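Looking After a Pair of Hand-Held Grippers: Setup, Faults and Repair
Student project report, Dovdale campus, mechatronics stream

Background

Our project was to take over the care of one teaching station in the Dovdale workshop and bring it to a state where another group could use it without help. The station is built around two hand-held grippers. A person holds each gripper and works the fingers, and a wide-angle camera on the tool records what the fingers do. The recordings are used later by the Ansah group, who train a robot arm on cloth handling.

We did not design the grippers. They came to us with a short parts list and a folder of notes from the year before, some of it out of date. Our job was to check the hardware, write a service routine and fix what we could within the semester. We started in February.

Condition at the start

Both grippers worked, but not in the same way. The first closed evenly. The second closed with one finger slightly ahead of the other, so thin fabric slid sideways before it was held. The finger pads on both were shiny from use. One camera mount could be turned by hand even with its screws done up, and a mount that moves makes the recordings hard to line up with each other.

The folder said the pads should be changed "when worn" and gave no other guidance. It also listed a thread-locking compound that was no longer in the cupboard. We used Heltavo medium strength, which the workshop already stocks.

Setting up

We set the fingers first, then the camera, then ran a grip check. Doing the camera first is a waste of time, as the finger adjustment shifts the assembly a little and the camera has to be aligned again.

To set the fingers, we backed off the linkage screws, closed the fingers on a flat gauge and tightened each side a quarter turn at a time. The gauge is a piece of scrap aluminium we filed flat. Once both fingers touched it together, we locked the screws and left the compound to cure overnight.
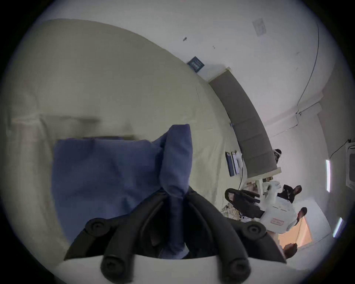
The grip check is the part of the routine we changed most. The old notes used a foam block, which almost any gripper can hold, and it hid the fault in the second unit completely. We now use cloth. The fingers close near the middle of the piece and lift, and a good grip draws the fabric up into a tall twisted peak, as the blue cloth does in the photo, while the rest stays spread on the surface. If the fingers are out of line, the peak leans or the fabric creeps out on one side. We repeat the lift 20 times with each gripper and write down every slip.

Faults found and repairs

The uneven closing on the second gripper came from a worn bushing in the linkage. There was enough play to feel when the finger was wiggled. We turned a replacement from acetal on the small lathe. The first one we made was too tight and the finger would not spring back, so we reamed it and tried again. After that the second gripper slipped 2 times in the full check. Before the repair it had slipped 8 times.

The loose camera mount had stripped threads in the plastic. We considered reprinting the whole part but fitted brass inserts instead, which took less time and can be replaced later.

We bought new pads from Studitz. They are softer than the old ones and pick up lint quickly, so wiping them down is now part of the daily check. We do not know yet how long they will last.

Routine care

Before each session: wipe the pads, open and close the fingers fully, try the camera mount by hand, and look along the cables for kinks.

Every week: run the cloth check on both grippers and enter the result in the log.

When a gripper fails the check: look at the bushings before touching the linkage screws. We lost most of an afternoon adjusting screws to correct a fault that was in the bushing.

Problems and further work

Cable strain is not solved. The connectors take the load whenever someone reaches across the table, and a proper clamp is needed on the housing. We also think the log should be kept at the station and not on a shared drive, as people forgot to fill it in. A spare set of bushings has been left in the drawer with the drawing.

Comments

benchmonkey
Did you try bronze for the bushing? Acetal is fine but ours went oval after a year of heavy use.

tessellate
We have the same lint trouble with soft pads. A bit of low-tack tape takes it off faster than a cloth.

rowan_k
What weight of fabric do you use for the check? Thin cotton and tea towels give very different results on ours.

benchmonkey
Agree on the inserts. Put them in with a soldering iron and go slowly or they end up crooked.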